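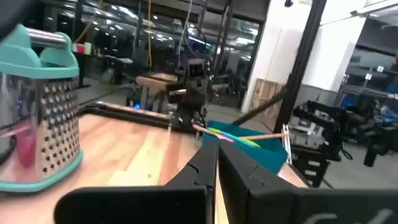

Kitchen set: collection status and changes to the protocol

The kitchen tabletop set now holds 348 accepted episodes against a target of 1000. Collection started with single-object picks and has moved on to two-object layouts, with the box grater and the teal bowl on the table together. Counts in this item are as of 2023-08-19.

An episode is one teleoperated attempt, recorded from the first commanded motion until the operator releases the controls. Each episode stores the wrist video, joint positions, gripper opening, the operator's command stream and one line of text giving the instruction. Failed attempts are kept in a separate folder with the same fields. They do not count toward the target, but Ornella Pace is using them to train the success classifier, so please do not delete them from the station.

Wrist view

The wrist camera is fixed so that both fingertips stay visible along with the table just beyond them. The stepped notches on the inner faces of the fingers should be clear on both sides. If one finger has drifted out of view, the mount has turned and the session needs a new calibration before recording. Serena Barbieri found 4 sessions in the last batch where the mount had shifted partway through. Those sessions were cut at the point of the shift and the first parts kept.

Background is left as it is. Other arms, posts, chairs, hanging cables and reflections in the glass partition all appear in the wrist view from time to time, and the policy has to cope with them. Do not clear the room or hang a curtain. The only lighting rule is that the ceiling lights stay on for the full session.

Object placement

Placement is drawn by script at the start of each episode. The script prints a table cell and a rotation for each object, and the operator sets the object by hand to the nearest mark. The grater stands upright in every layout so far. The bowl may be level or tilted, and thin items such as the pink-tipped stick may lie across it. Tilted layouts were added on purpose. The earlier model, trained on level bowls only, closed the gripper too high on the rim when the bowl leaned.

Two points from the review of recent sessions:

Operators tend to approach from the same side regardless of layout. Marisa Rizzi plotted the approach angles and most of them fall in a narrow band. The script will now print a suggested approach side as well. Follow it unless the arm would hit something on the way in.

Pauses before the grasp are too long. A pause of a second or two is fine, but long stops teach the policy to stop. If you need to think, release the controls, discard the episode and start over.

Instructions text

Write the line before the episode, in plain words, naming the object and the goal. "Pick up the grater by the handle" is acceptable. "Do the grater" is not. Variation in wording is welcome as long as the meaning holds. Teal and green have both been used for the bowl in older episodes. From now on use teal, and keep green for the light green strip, since the two can be on the table at the same time. Socorro Villca is correcting the older lines by hand and expects to be done before the next export.

Storage and export

The recording machine was moved to a fresh Fedora install and the Drarnon logger was rebuilt on it. Timestamps on the wrist stream now come from the camera clock. Episodes recorded before the change carry an offset of about 30 ms, corrected at export. No action is needed from operators.

Exports go to the Sulluvus share. The first training run used 499 episodes, counting the accepted set and the usable part of the older single-arm set. The next run waits until the two-object layouts make up half of the kitchen set. Fulvio Mancuso has reserved compute for November.

Open items

Gripper force is logged only as motor current. A better estimate is wanted for the thin objects, where the current barely changes on contact.

The reset time between episodes is still longer than the episodes themselves. Suggestions go to Marisa.

Station bookings for the next collection block are open on the Zuccaro calendar. Enter the operator name and the layout group, and leave the last slot of each block free for calibration.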